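Robot Rules: Who Has to Follow Them?

Hi again! Last time I told you how robots learn to pick things up. Today I want to talk about rules, and I promise they're more interesting than the ones taped to the swimming pool wall.

You might think the rules are all for the robot. Some are! A robot that works near people has to move slowly, and it has to stop when someone presses the big red button. But lots of the rules are for the grown-ups. At Vurnen, where I work, we have 13 of them, and I had to read every one before I could touch anything.

My favorite is rule three: put it back where you found it. If I leave a spoon in the wrong drawer, the next person wastes time hunting for it. My friend Huệ Võ once spent 15 minutes looking for a sponge that was in my pocket. Oops!

Another rule says you have to take breaks. Tired people get clumsy, and a robot that learns from clumsy people learns clumsy habits - so when the timer rings, we sit down and have a snack. 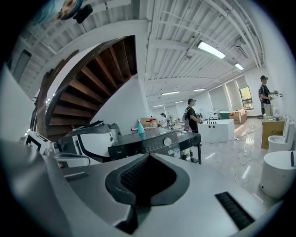 Rule nine is the one I want you to remember: look at the floor before you walk. When you're holding a gripper and thinking hard about your hands, it's very easy to forget your feet. Thin black cables run across our shiny white floor, and a cable doesn't care how smart you are. It will still trip you. So we look first, then step, and we never walk backward while we're working.

You can try this at home. Pick a job, like setting the table, and write three rules that would keep everybody safe while a robot helped. Then ask someone in your family to be the robot and follow them exactly. My niece tried it on Saturday and found out she'd forgotten to tell her robot to stop pouring the juice!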